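Ticket 126: Folding and sorting kids' denim, printed legs and pull-on waists
Board: Stindia Laundry & Folding Help
Status: Solved
Opened: Apr 9, 2026
Item group: children's jeans, secondhand intake

What's going on

We sort and fold children's clothes for the Ukach swap shelf, and denim is my favorite bin by a mile. It's also the bin giving me trouble! Two things keep going wrong. Jeans with a print on the leg come off the pile with a hard crease straight through the picture, and anything with a gathered elastic waist slides open before it even gets to the shelf. Jackets and shirts are fine. Adult jeans are fine too, so I'm pretty sure it's my fold and I'd love to get it right before the next swap.

What I've tried so far

1. Standard fold, leg over leg, then in thirds. Good on plain jeans. On printed ones the second fold lands right on the drawing.
2. Rolling from the hem up. Looks great for five minutes, then the roll loosens. It also hides the print completely, and the prints are what kids go for first.
3. Folding in half only. Kind to the print, but the stack gets too wide for the Jito bins and leans over.

The basketball pair is the one I most want to save from a crease. It has a player drawn from the back, orange-red hair, a big number 10 on the jersey, and it sits next to a faded part of the leg. Such a fun pair! I want that 10 to be the first thing anybody sees in the bin.
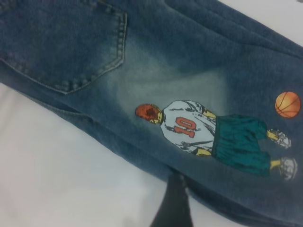
Should printed jeans be washed inside out?
Turn them inside out every time, use cold water and a gentle spin, and hang them up instead of putting them in the dryer.

Reply from the Iordache folding desk

Great pair to ask about. Try folding around the print first and worry about the size of the stack second:

Lay the jeans flat with the print facing down. Smooth from the middle of the leg out to the side seams with your palm. Bring the plain leg over. Now find the print with your fingers through the cloth and make your first fold just past the end of it, on the waist side. Tuck the hem under last. When you flip the bundle over, the drawing should be on top with no fold across it.

If the print is longer than the bin is wide, leave that pair in half and put it on top of the stack. One wide pair on top won't tip anything.

Update 1

It works!! I did the whole printed pile this way, 79 pairs, and only 6 needed the half fold. I had to redo the first couple because I was folding on the hem side of the drawing, so read that step twice if you're trying this at home. The bin looks fantastic now.

Old creases are still there on a few. I put a damp cloth over the inside of the leg and pressed with my hands for 90 seconds, then left them flat overnight. The lighter creases went away. The deep ones are softer and I'm going to give them a second go.

Still open: the elastic waists. I push the gathers flat, fold, and the top puffs right back up.

Reply from the Iordache folding desk

Stop fighting the gathers. Pull the waistband out to its full width once, let it go, and leave the ruffles where they settle. Then fold the top down along the first big seam you come to below the waist. A stitched seam is stiff and makes a good edge, so the soft part ends up inside the bundle and the legs wrap around it. Keep these in their own row, standing up, snug but with room to pull one out.
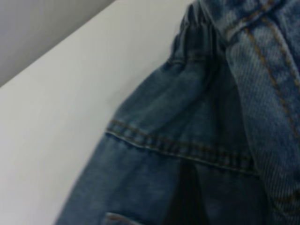 Elastic waist and the double row of golden-tan stitching below it

Update 2

Folding at the seam is the answer for me. I wish I'd asked back in February! The bundles hold their shape when I carry them, and they stand up in the row. Very small sizes don't have much leg to wrap with, so I put two of those together, waist to hem, and they keep each other closed.

Changes made on our shelf:
Printed legs: fold past the print, drawing on top
Elastic waists: fold at the seam, stand upright, separate row
Plain jeans: thirds, same as before

I'm marking this solved. If anyone has a trick for corduroy pull-ons, please open a new ticket and I'll come running, that bin is next.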